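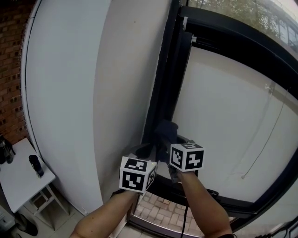

4. What People Do With the Window

I should say up front that I went into this part of the study expecting to write about curtains. Our first round of interviews in Stusta was all about noise and street light, and I had a whole coding scheme ready for blinds, drapes, shutters and the rest. Then Nelly Quintero came back from her first batch of home visits and told me that people kept steering her to the window sill. They wanted to talk about what sits on it, who is allowed to open the window above it, and at what time of day. So we threw out most of the scheme and started over (painful, but I'm glad we did).

4.1 Households and method

We talked with 100 households in two neighborhoods, Stusta and Killow. Stusta is the older one, with deep sills and tall windows that open inward. Killow was built later and the windows there mostly tilt, which matters a lot more than I thought it would. Every household got a paper diary to keep through May. We asked for very little: a line each time somebody opened or closed a window in the main room, with the time and a word or two on why. Gitau Mushi designed the diary page and fought hard to keep it to a single sheet. He was right. An earlier draft ran to 3 pages and our pilot families simply stopped filling it in.

The diaries were followed by a sit-down interview. I did the Killow ones and Nelly did Stusta, and we swapped recordings afterward so that each of us coded the other's material. Where we disagreed, Orlando Chávez read the passage cold and made the call. He sided with Nelly more often than with me, which I've made my peace with.

Figure 4. Near the window, hands on a dark cloth item. Handling of textiles by the window is taken up in Section 4.3.

4.2 Opening times

The morning opening is the big one. Nearly everybody does it, and they do it before breakfast, and they can't really tell you where they learned it. "You let the night out," one woman in Stusta told me on the phone, and after that I heard the same phrase, or something close to it, over and over again. In Killow the morning opening is shorter and there's often a second one right after cooking. People with tilting windows also leave them tilted for hours and then don't write it down, because to them a tilted window isn't open! We only caught this when the diaries and the interviews didn't match up. I'd treat our Killow totals as too low, and I wouldn't compare them directly with the older survey by Giraldo, where the interviewers checked the windows themselves.

4.3 Cloth at the window

Textiles came up in ways I hadn't planned for. There are the obvious ones - draft rolls, folded towels, the rag kept for condensation - and then there's a looser group of things that get shaken out, aired, sorted or mended by the window just for the light. Margarida Esteves, who has written on home sewing, pointed out to me that dark fabric is a special case. Black thread on black cloth is miserable to work with under a ceiling lamp, and several of our older participants save that kind of job for the middle of the day. One man keeps a basket of dark socks next to his chair and won't touch it before noon.

We also heard about airing clothes on the sill, mostly in Stusta. It causes arguments. The sill is shared space, the plants have a claim on it too, and a coat hung over the handle means the window stays shut. I coded these as "sill disputes" and ended up with some 200 separate mentions, though a lot of them come from the same few families, so please don't read too much into the number.

4.4 Who decides

I had assumed that whoever felt too warm would open the window. In practice most homes have one person who is in charge of it, and the others ask, or wait until that person has left the room. Gudrun Hägglund found a similar pattern with thermostats in her Clalavia study, and she was kind enough to share her interview guide with us, so questions 2 and up in ours follow her wording closely. Where we differ is on children. Her participants kept kids away from the dial entirely, while ours often gave a child the morning opening as a chore. I don't have a good explanation for that yet, and the diaries don't help much, as most of them never say who did the opening.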